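The Foil Problem

Joaquim Marinho has a number he likes to give visitors to Tircombe: 2,490. That is how many recorded examples his team wants before it trains anything. On 9 June 2022 it had 822.

I asked what the robot would know at the end of it. "Foil," he said.

I have heard bigger promises. Two years ago a firm called Trastivetti told me its machines would learn kitchens by August. I'm still waiting, and I have kept the brochure. So I went to Tircombe in a bad mood and stayed to watch two white arms work on crumpled aluminum at a table.

The theory is simple enough. Collect plenty of examples of a job, feed them to a learning system, and it picks up the pattern. The trouble is that foil never has the same shape twice. Every squeeze leaves a new crease, and the next recording begins from wherever the last one left the sheet. Custódio Baptista, who sorts the recordings, threw out 300 of an earlier batch of 528. He would not call that a bad rate. I would.

Foil and fingers, from the head and from the wrist: 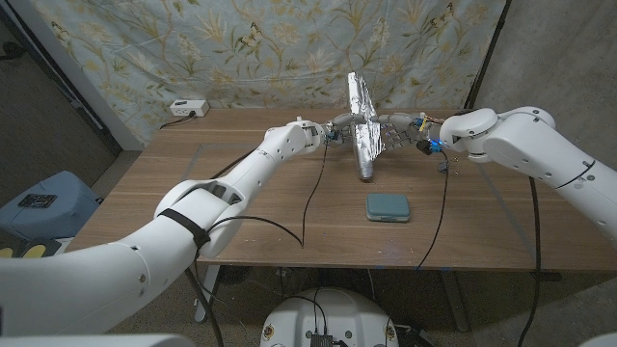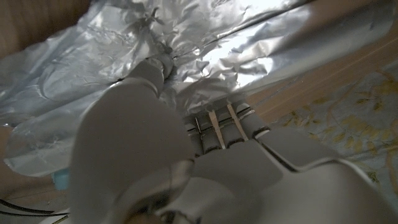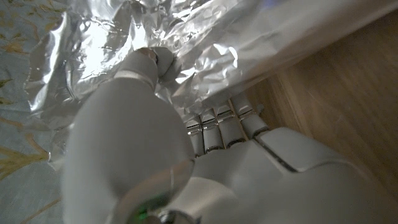
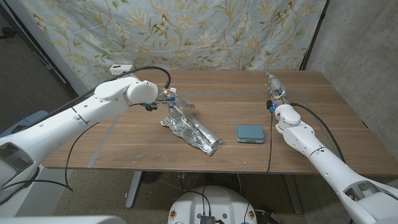 What the count leaves out

Marinho talks about totals. Baptista, when pressed, talks about variety, and there I think he has the better case. The same table and the same cloth behind it, over and over, may teach a system a good deal about one corner of one room. The team plans to move some sessions to its Kokstead site later. I asked when, and got a shrug.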